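Part 4: Tempering and setting up your first batch

Chocolate-Topped Marshmallows at Home — the Castano workshop guide

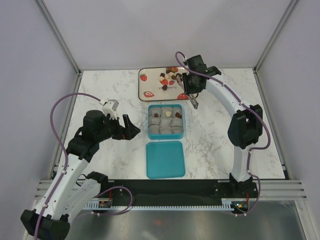
Right, so if you've worked through Parts 1 to 3 you've got your marshmallow slab made, rested and sliced, and it's sitting under a tea towel on the bench. Good on you. If you skipped Part 3 and your slab is still in the tin, go back and do that first. This section assumes you've got cut pieces ready to go, and it covers the bit most people are scared of, tempering the chocolate, plus how I set up the bench, how I attach the toppings and how I pack the finished lollies.

I'm writing all this the way I teach it in my kitchen, with the same mistakes left in. Read the whole section through once before you melt anything. Chocolate doesn't wait while you go hunting for a spatula.

4.1 What you'll need

A digital probe thermometer. I use the little Hutau one and it's been through the sink more often than I'd like. Anything that reads to one decimal place and responds quickly will do.
A heatproof bowl, glass or stainless, that sits snugly over a saucepan.
A silicone spatula. Not a wooden spoon, they hold water.
Dark couverture, 500 grams, plus a handful kept back for seeding.
White couverture, 300 grams, same deal.
Two sheets of baking paper and a flat tray.
A small offset palette knife.
A container with a lid that closes properly.

Note: Buy couverture, the stuff with real cocoa butter. Compound chocolate from the baking aisle melts and sets without any tempering, so if that's what you've got, skip 4.3 and 4.4 entirely and just melt it gently. It'll taste fine. It won't snap, and it goes a bit waxy, but my nephews have never sent any back.

4.2 Getting the room and the bench ready

1. Check your room temperature. You want it under 22 degrees if you can manage it. I do most of my chocolate work in August, when my kitchen is freezing and I don't have to think about it. In summer I start at six in the morning with the blinds down.

2. Turn off the dishwasher and anything else that makes steam. The kettle too (have your cuppa first).

3. Wipe the bench down and dry it. Then dry it again with a clean tea towel.

4. Lay your baking paper on the tray and tape the corners. It curls otherwise and you'll be chasing it with chocolate on your hands.

5. Put the bowl, the spatula and the palette knife out and run a dry cloth over each of them, even if they look dry.

Caution: Water is the enemy. A few drops in a bowl of melted chocolate will make it seize into a stiff, grainy paste, and there's no tempering it after that. If it happens, add warm cream and call it ganache.

4.3 Tempering the dark chocolate

There are plenty of ways to do this. Marble slab, microwave, sous vide, a proper machine if you've got money to burn. I teach seeding because it needs the least gear and makes the least mess.

1. Chop the 500 grams finely, to the size of lentils or thereabouts. Big lumps melt unevenly.

2. Put three centimetres of water in the saucepan and bring it to a bare simmer. Turn the heat off.

3. Set the bowl on top. The bottom of the bowl mustn't touch the water.

4. Add the chopped chocolate and leave it alone for two minutes. Then stir slowly until it's smooth.

5. Bring it up to 48 degrees. Don't go past 50. If the water cools too much before you get there, lift the bowl off, reheat the water, turn it off again and put the bowl back.

6. Lift the bowl off the pan and wipe the bottom dry straight away. I mean it. That's where the water gets in, when you tip the bowl later and a dribble runs round the rim.

7. Add your held-back chocolate a bit at a time, stirring the whole while, until the temperature drops to 28. This takes longer than you think it will. Put the radio on.

8. Fish out any unmelted bits. They can go back in the bag.

9. Warm the bowl very gently, five seconds at a time over the pan, until it reads 31 or 32. That's your working temperature. Over 34 and you've lost the temper, so back to step 5 you go.

Note: My thermometer reads half a degree high, which I only found out after a full winter of slightly streaky chocolate. Test yours in a glass of crushed ice and water. It should say zero.

4.4 Tempering the white chocolate

Same method, lower numbers. White chocolate has more milk solids and sugar in it and it scorches if you look at it sideways.

1. Melt to 43 degrees, no higher.

2. Seed down to 26.

3. Warm back up to 28 or 29.

4. Work quickly. White thickens faster than dark in the bowl, so I always do mine second, after the dark toppings have been spread out.

4.5 The test strip

Don't skip this! It's five minutes and it saves you a whole batch.

1. Dip the tip of the palette knife in the chocolate and lay it on a scrap of baking paper.

2. Leave it at room temperature for five minutes.

3. Look at it. If it's set, shiny and comes cleanly off the paper, you're in temper. If it's still tacky, or it's dried dull with pale streaks, you're not.

4. Out of temper? Go back and melt it all up to the top temperature and start the seeding again. Chocolate can be re-tempered as many times as you've got patience for.

4.6 Making the topping pieces

You can pipe neat little buttons if you like. I used to, and then one afternoon I ran out of piping bags and just spread the lot and broke it up, and I've done it that way ever since. Rough edges sit better in soft marshmallow anyway.

1. Pour the tempered dark chocolate onto one half of the lined tray and spread it with the palette knife to a thickness of three or four millimetres.

2. Tap the tray on the bench a couple of times to level it and knock the bubbles out.

3. Spread the white on the other half. Leave a gap between them unless you want marbling, and marbling's lovely too, so suit yourself.

4. Leave it to set at room temperature until it's firm all the way across. On a cool day that's 25 minutes in my kitchen.

5. Peel back the paper and break the slab into pieces a bit smaller than the tops of your marshmallows.

Caution: Please don't put it in the fridge to hurry it up. The cold pulls moisture onto the surface, and when that dries you get sugar bloom, a rough whitish film that feels gritty on your tongue. If the room's really warm, ten minutes in the fridge with the door shut is the most I'd risk.

4.7 Attaching the toppings

1. Brush any loose cornflour and icing sugar off the tops of the marshmallows with a dry pastry brush. Chocolate won't grip powder.

2. Sort your pieces into dark and white before you start. Once you've got sticky fingers it's too late.

3. Keep a couple of spoonfuls of tempered dark chocolate aside as glue. Use white under the white pieces if you're fussy.

4. Put a dab the size of a pea in the middle of each marshmallow.

5. Set a topping on the dab and press lightly. Hold it for a slow count of 3.

6. Do one row, then check the first piece by nudging it with a fingertip. If it slides, your glue chocolate is too warm. Give it a stir off the heat for a minute and try again.

7. Leave everything to set for half an hour before you move anything.

Note: Handle the toppings by their edges. Warm fingertips take the shine right off. A mate of mine, Raghavendra Panicker, runs his hands under the cold tap and dries them thoroughly before he starts, and his always come out glossier than mine, which is annoying.

4.8 Packing and storing

1. Line the container with baking paper and arrange the marshmallows close together so they can't topple.

2. One layer only. If you stack them the toppings sink into whatever's above.

3. Close the lid and keep the container somewhere cool and dark, between 15 and 18 degrees. A pantry or a hallway cupboard on the shady side of the house is ideal.

4. Eat within 16 days. After that the marshmallow starts to toughen and the chocolate picks up whatever else lives in your pantry. Mine once tasted of cumin.

Caution: If you're giving these away, label them. Marshmallow has gelatine in it, most couverture has soy lecithin, and white chocolate has milk. I write it on the lid with a chinagraph pencil.

4.9 When things go wrong

Chocolate is thick and gluggy before it cools. It's either overheated or got water in it. If it's smooth but thick, it may only need a teaspoon of melted cocoa butter. If it's grainy, see the ganache suggestion in 4.2.

Toppings fall off the next day. Usually powder on the marshmallow. Brush better next time, and for now stick them back on with fresh glue chocolate.

White streaks on the dark. That's fat bloom, so the temper wasn't right or the room got warm overnight. Perfectly safe to eat. Chop them up and put them through rocky road.

Marshmallows weeping in the container. They weren't rested long enough in Part 2, or the day was humid. Dust the sides with more cornflour and leave the lid ajar for an hour.

Everything's gone well but it all tastes too sweet. Fair enough. Use a 70 per cent dark, and put a pinch of flaky salt on the glue before the topping goes on.

Part 5 covers flavouring the slab itself, starting with raspberry and finishing with the passionfruit one, which needs a slightly different amount of gelatine. Get your gelatine soaking before you read it.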